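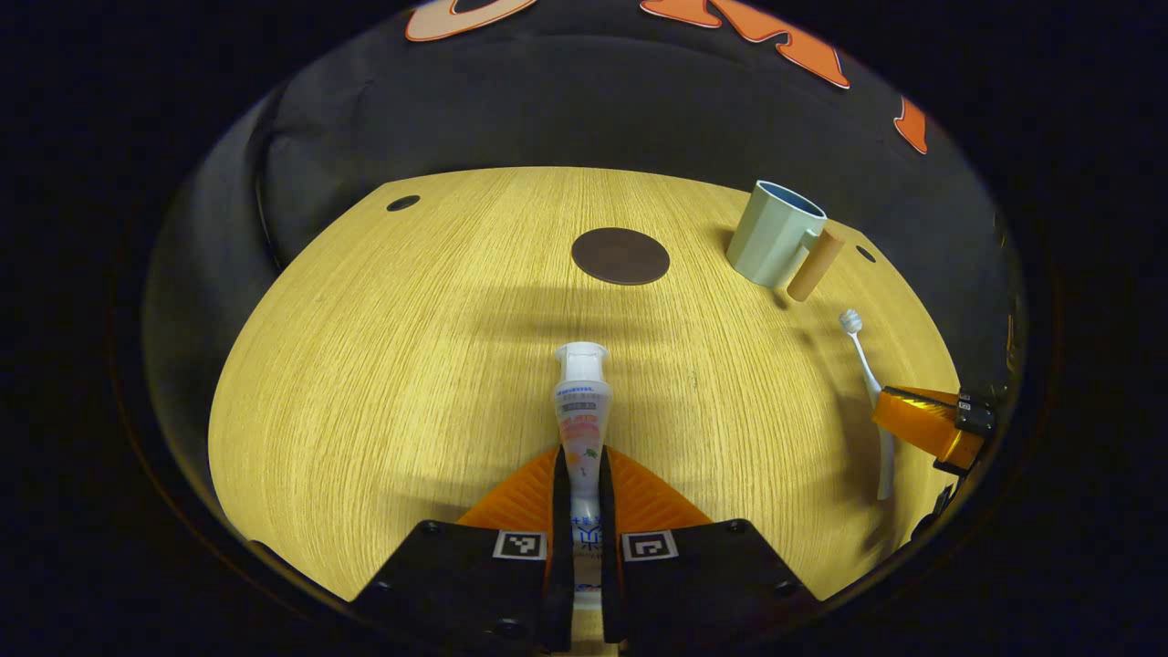 Lullden Pedals Brings Back the Kokkinos Fuzz, With the Hum Left Mostly Out

TOVUTHAM. Lullden Pedals will put the Kokkinos fuzz pedal back on sale this September, 11 years after the company stopped making it and told everyone, in writing, that it would never make it again. The company has reviewed that statement and now regards it as having been a little hasty.

The new Kokkinos has the same three knobs as the old one, in the same order, with the same labels. Volume makes it louder. Tone makes it brighter until it makes it unpleasant. The third knob is still marked "More," and Lullden still declines to say more of what.

"We tried calling it Gain," said Leonidas Kyriakidis, founder of Lullden and designer of both versions. "People turned it up halfway and stopped, like responsible adults. With More they go all the way, and then they email us. I missed the emails."

Owners of the original will remember its sound, a thick, slightly torn fuzz that worked well with single-coil pickups and cheap practice amps. They will also remember the hum, the battery door that opened during songs, and the footswitch that went off like a dropped wrench. Lullden has fixed the door. The footswitch is now a soft-click type. The hum has been reduced to a level the company describes as companionable.

The circuit was redrawn by Eirini Michailidis, who joined Lullden as its second engineer and inherited a shoebox of notes, several of them about lunch. She kept the two-transistor layout of the first version and moved the power filtering, which had been placed, in her words, "where there was room." Each pair of transistors is matched by hand before it goes on the board. Pairs that don't match are put in a drawer, and there are no plans for the drawer.

The pedal runs on a nine-volt battery or a standard center-negative supply. Plugging in the wrong supply no longer ends the pedal's life, a change the repair bench asked for with some feeling.

Lullden has also changed where the Kokkinos sits in a signal chain, or at least where it recommends you put it. The old manual said "first." The new manual says "first, but go ahead and try it after the wah, since you were going to anyway." The manual is 4 pages long. Three are about the battery.
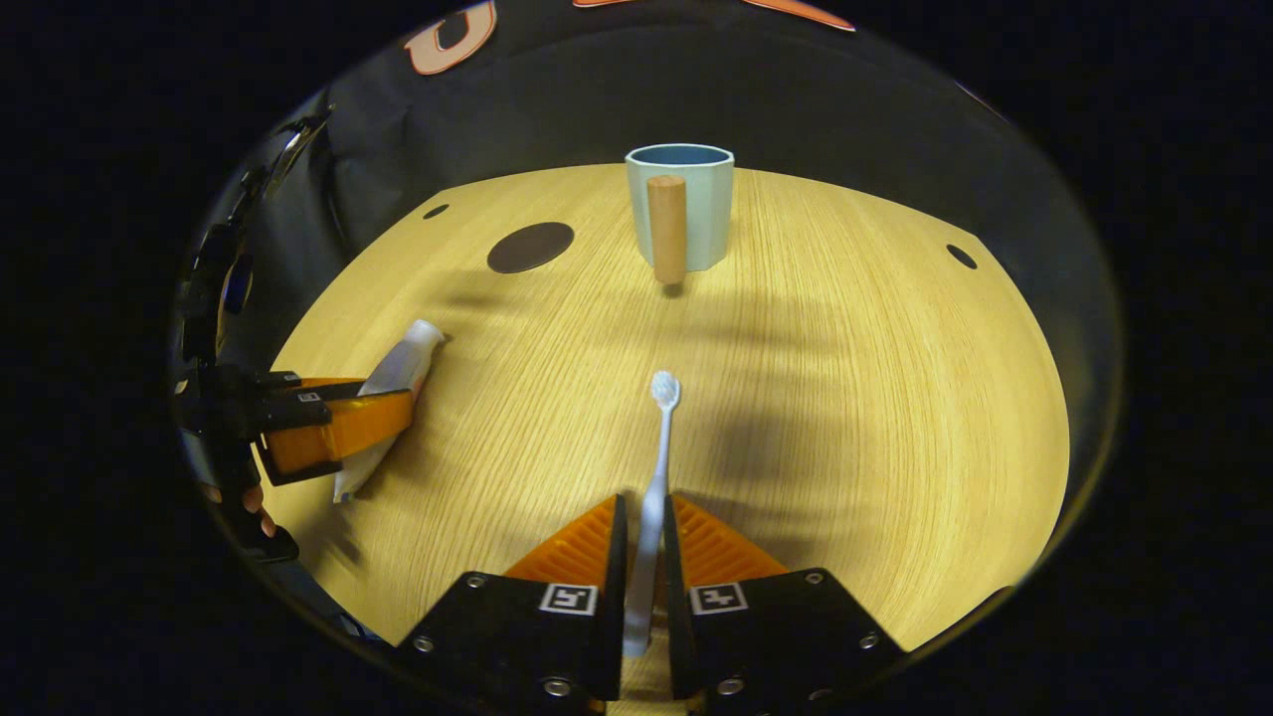
Page last changed: September, 4:40 p.m. (corrected the number of knobs)

Stelirlow Edition

A small run of 40 pedals will be sold only through Stelirlow, the Tovutham guitar shop that kept asking for them. These have a dark red housing and the older, louder footswitch, for players who feel that a fuzz pedal ought to announce itself. Inside they are the same as the regular model. Lullden expects to be told that they sound warmer.

Stelirlow will have one plugged in at the counter from opening until closing, through a ten-watt combo with the volume knob taped at 3. Staff ask that visitors play something other than the riff they were planning to play.

Repairs to Original Units

Lullden will go on repairing first-version pedals as long as parts hold out. Owners who want the quieter power filtering can have it added during a repair. Owners who have grown attached to the hum should say so on the repair form, where there is now a box for it.

Ordering

The regular Kokkinos can be ordered from Lullden directly or from any shop that carries its pedals. Each one comes with a battery, four rubber feet, and the manual. Knobs are attached. Orders placed in September ship in the order they arrive, and writing "urgent, have gig" in the comments field will be read with sympathy.

About Lullden Pedals

Lullden builds fuzz, overdrive, and tremolo pedals for guitar and bass in Tovutham. It once built a chorus pedal and would rather talk about the tremolo.

Press contact: Eirini Michailidis, Lullden Pedals, Tovutham. Review units are available on loan. Reviewers who still have a loaner of the first version are invited to send it back.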